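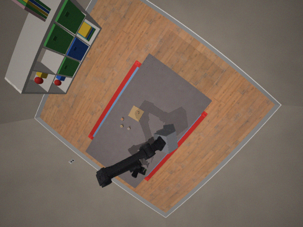
Figure 4. The sorting task in the Losteck simulator. Board, loose cubes and robot arm.

4.2 What the simulator trains, and what the job asks for

The plan at Drostach rests on a transfer claim. A policy learns to bring small blocks to a board in simulation, the same policy is tuned on a real bench, and the kitting line then needs fewer hands. The first two steps are engineering and we have little to add to what Losteck has written about them. The third step is a claim about work, and we found very little behind it.

Kitting at Drostach means filling a shallow tray with small parts in a set layout. Workers do this at standing benches, each next to a rack of bins. In the planning documents the job is given one line: "pick, orient, place." The simulated task was built from that line. It has a flat board, small lettered cubes lying on and near it, and an arm that comes down from above. A trial is scored as a success when the last cube sits within tolerance. Time spent deciding whether a cube is fit to use is not scored, because in the simulator every cube is fit to use.

On the floor this is a good part of the work. Esther Masanja, who trained most of the current kitting staff, told us that she can teach the layout of a tray in one morning and that it takes until the second November before she trusts someone with returns. Returned trays come back with bent clips, mixed lots and parts from a supplier who has changed the plating without telling anyone. A kitter sets these aside, and often walks over to receiving to ask. None of the 41 task variants we were shown contains a part that should be refused.

We raised this with Guangming Yao, who runs the automation program. His answer was that exceptions would be "routed to people." We think this is probably true, and that it deserves more attention than the one slide it received. If the easy trays go to the arm, the trays left for people are the hard ones, all day, at a rate that was set when easy and hard trays came mixed. Three kitters told us separately that the easy trays are when they rest.
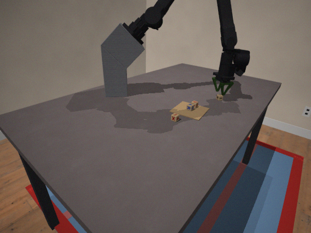

4.3 Who watches the arm

The pilot cell at the Okoth building ran for 20 shifts during our fieldwork. The job title created for it was cell attendant, and it was filled from the kitting line with no change in pay grade. Written duties were to load the infeed, clear faults and log them. We sat with the attendants for seven of these shifts.

What we saw was a good deal of standing and looking. An attendant cannot start another task, as a fault has to be cleared quickly or the cell drops out of its target, and she cannot look away for long either, for the same reason. Two attendants asked to go back to the line before the pilot was over. The project report lists this under "adoption" – a word that puts the trouble with the workers and leaves the design of the job alone.

The headline figure from the pilot is 2000 trays. We do not dispute it. We do dispute the comparison made with it, which sets trays per attendant in the cell against trays per kitter on the line. Returns were kept out of the cell and stayed on the line, so the two groups were handling different work. Nor does the figure count the hours put in by the two Losteck engineers, who were on site for every shift we attended and who cleared faults themselves when the attendant was on break.

Management's reply was that the next version would be more capable, and a two-armed setup was already being run in simulation.
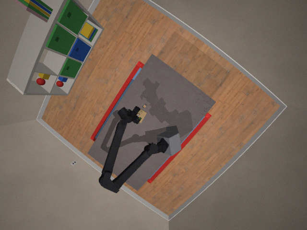

A second arm may well shorten the cycle. It does nothing for the question of who decides that a part is bad, and it would leave the attendant's day much as it was. Huvach, the consultancy brought in to write the staffing plan, assumes one attendant for every four cells once the new version is in place. We asked how the ratio had been reached and were told it was standard for the sector. We could find no source for it. Masanja had not seen the plan when we spoke to her, although it covers her own position, and she asked us for a copy.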